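Home | Issues | Articles | Authors | Contact

December 28, 2020
By Ferenc Kiss

3.2 Collecting demonstrations by remote control

All demonstrations were recorded in the Plamport simulator. The operator sat at a desk with two Dimedell hand controllers, one for each arm, and worked from the rendered views alone. Moving a controller moved the matching gripper, and a trigger opened or closed its fingers. The base was driven with the left thumbstick.

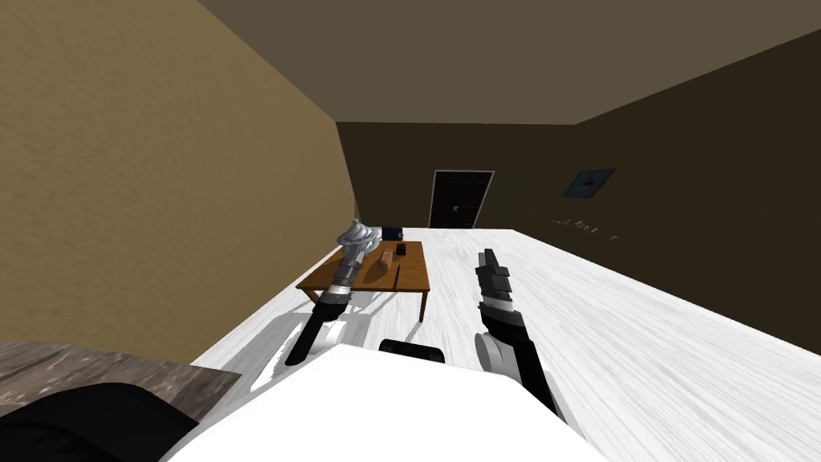
Figure 4. Rendered views from the simulated household rooms used for remote control.

We kept 462 demonstrations for training. Operators were told to work at whatever pace felt comfortable and to finish a movement with one arm before starting with the other if they lost track of depth. Most did this in the first hour and then began to use both arms together. A demonstration was dropped if the operator pressed the reset button at any point.

Wall and floor colours were changed between sessions, following the method of Sárközi. Furniture kept its size, so that reach did not vary from one room to the next. 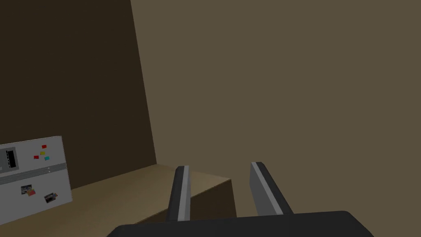

Gripper commands were stored as a single opening width per hand. Long pauses at the start of a recording were trimmed, but pauses in the middle were left in, as the Lilis policy needs to learn when to wait. Training ran for 4,000 steps on the trimmed set.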